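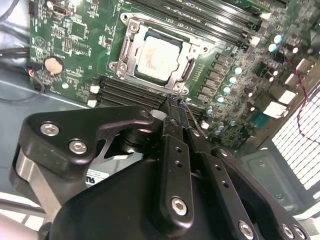
A green motherboard on the Mandbridge bench, with the socket bracket open and the gripper just below it.

Aug 11, 2018
By Myung-ja Jang

So the question I get most in the break room is whether the arm is taking my screwdriver away. Short answer – it already has, and I don't miss it much! We've had it on the teardown bench for four months now, and I've gone from opening 30 machines a shift to looking after the bench that opens them.

What changed for me is mostly my hands. Memory latches used to be the worst part of my day (anybody who's done the Pistlow returns knows the thumb I'm talking about). Now I bring the case over, clip it down, check that the cables are out of the way and let the arm get going. I still do the processors myself. Old thermal paste is messy stuff, and I like to look at a chip before it goes in a tray.

It isn't all rosy. The bench is louder than I'd like, and Hyun on second shift says he feels like he's babysitting. Fair enough. He's been moved to testing half the week and seems happier, and the pay grade stayed the same for both of us, which was my big worry back when the Nulach people first came to measure the floor.

We did nearly 400 machines last month, up from 300, with the same crew. In September two more of us get trained on the bench, so if you're curious come and put your name on the sheet by my locker – no programming needed, I promise, I can barely set my own phone.

Mandbridge Staff News | Contact the newsletter desk | © 2018 Mandbridge | Back to top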